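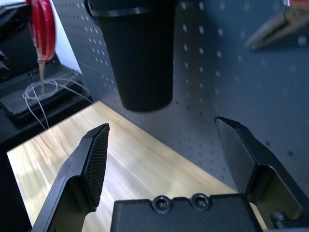 Light wood tabletop with the grain running diagonally.

Party tips for the home: getting the table and the kitchen ready
By In-ho Min, December 2021

When my wife and I moved to Groltport, we started to make the birthday parties at home. We have made many mistakes with food and with tables, so I write down what works for us.

Cover the table or leave it bare?
If your table is oiled wood, put a cotton cloth under the paper one. Paper alone lets the juice go through, and red punch stays in the wood for a long time. On a varnished table you can leave the top bare and put only a tray under the drinks. Do not use tape to hold the cloth. Clips are cheap and they leave no glue.

Candle wax
Wait until the wax is hard. Push it off with an old plastic card, holding the card almost flat. For the thin film that stays, put a paper towel on it and warm it with a hair dryer on the low setting. Wipe in the direction of the grain. On a cloth, put it first in the freezer and then break the wax off.

Ice
We always bought too little ice. For a party of 22 guests in July we now buy six bags, and we fill the cooler one hour before the first guest comes. Cans should go in cold from the refrigerator. Warm cans eat the ice very fast. Keep the ice for drinking in another bowl, with a scoop.

Balloons
Fill them on the same day. My neighbor Elin Kneath keeps hers in a clean bed sheet with the corners tied, and she carries all of them to the yard at one time. Keep them away from the ceiling lamp and from small children who like to bite.

Frosting for a hot day
Butter frosting becomes soft very quickly outside. I change one third of the butter for shortening, and I bring the cake out only when everybody is sitting. If you must drive with the cake, put the box on the floor of the car and not on the seat. A seat is never flat, as I learned on the road to Flernelley.

Borrowed chairs
Put a small piece of colored yarn on every borrowed chair, one color for each family. After the party it is easy to know which ones go back to Tegwen Bellis and which ones go to the Griffiths house.

Glitter and confetti
A dry broom only moves it to another room. Use a lint roller on the table and a damp sponge on the chairs. For the floor, vacuum first and mop later. Paper confetti gives color when it is wet, so pick it up from a stone patio before night.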